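Going Back to Paper

September 11, 2021

I stopped keeping my calendar on my phone in the spring, and a few people have asked how that's going, so I'm writing it down once and will send them the link.

Some background. I had used the same calendar app, Stultar, for years. It was fine. It did what it said. But it also wanted me to accept things, snooze things, sync things and rate things, and I'd open it to check a dentist appointment and close it ten minutes later having read the news and forgotten the dentist. I missed my niece's recital that way. It was in the calendar. I had looked at the calendar that day.

So I bought a paper planner from the stationery shop in Fembridge, the one next to the bus station. It has 280 pages, a week on two of them, with a blank section at the back. It cost more than I wanted to pay. I'd have gone cheaper, but the cheap ones all had quotes printed at the top of each week and I can't write "call the plumber" under a quote about the ocean.

The first month was bad. I wrote everything down in the morning and then left the planner at home, which meant that at work I was making plans on scraps of paper and copying them over at night. Twice I lost the scrap. I told my boss I was free on a day when I was supposed to be in Prondcombe helping my mother with her taxes.

What fixed it was keeping everything together. Pens, a pencil, a small ruler and a stack of sticky notes all live in one zippered case now, and the case travels with the planner. If I pick up one I pick up the other. I had always thought of pencil cases as something for kids in school, and I was wrong about that. A pen you have to go looking for is a pen you don't use, and then the appointment doesn't get written down.
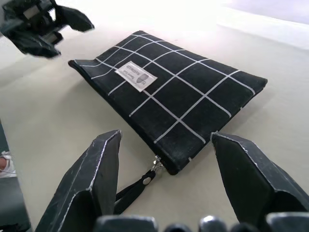
Shalini Bhatia wrote to me after my last post that she tried paper for a whole year and went back to her phone, mostly on account of repeating events. She has physical therapy, piano lessons for two kids, and a standing call with her sister overseas, and she got tired of writing the same lines in every week. She also said that her husband can't see what's in her bag, so he kept booking over her.

I think she's right about both. I live alone, and the only person who books over me is me. For repeating things I have a page in the back section where they're all listed by day, and on Sunday evening I copy that week's onto the week's spread. It takes a few minutes. I don't mind it, but I can see how with children it would become a chore quickly.

The other complaint I hear is about reminders. Paper doesn't buzz. This was my biggest worry too, and it has been less of a problem than I expected. I look at the planner at breakfast, at lunch, and when I get home. If something needs an alarm, like taking bread out of the oven or leaving for a train, I set the alarm on my phone and that's all the phone does. I haven't missed anything important since June. I was late to one haircut.

A few practical notes for anyone who wants to try it.

Use pencil for anything that involves another person. Plans change, and a page full of crossed-out ink is hard to read by Thursday.

Don't decorate it. Maybe you like decorating, in which case go ahead, but I spent an evening looking at other people's planners online and came away feeling that mine was a failure. It had nothing wrong with it. It had a coffee ring on it.

Write phone numbers in the back. I did this as an afterthought and it has been the most useful part. My phone died at the clinic in July and I was able to call my ride from the front desk.

Leave the weekend mostly blank. I used to fill Saturdays with errands because the app showed me an empty white box and I felt I should put something in it. The paper box is just as empty, but it's smaller.

Anju Mittal, who I've worked with for a long time, asked to see how I had it set up, so we went through it over lunch. She uses one of the Pal notebooks, with dots in place of lines, and draws her own weeks by hand. I couldn't do that. She's on page 94 and every week looks different depending on what she had going on — one has no Wednesday at all. She said she was on vacation and didn't need it. She keeps her pens in the bottom of her bag and finds them by feel. I told her to get a case. She said she'd think about it, and I expect that means no. 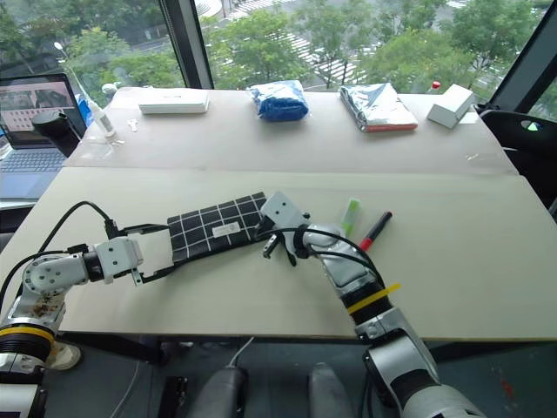
The grid-pattern pouch on a white table.

I still have Stultar on the phone, by the way. I haven't deleted it, partly because it has years of old appointments in it and I sometimes need to look up when I last had the car serviced. I turned off the notifications and moved it off the first screen. It asked me 3 times whether I was sure.

The planner runs out at the end of the year, and the shop gets the new ones in October. I plan to buy the same one again if they still carry it, in whatever color is left. If they've added quotes I'll have to look somewhere else, and suggestions are welcome. Nothing with a ribbon, please. The ribbon on this one came unraveled and I cut it off.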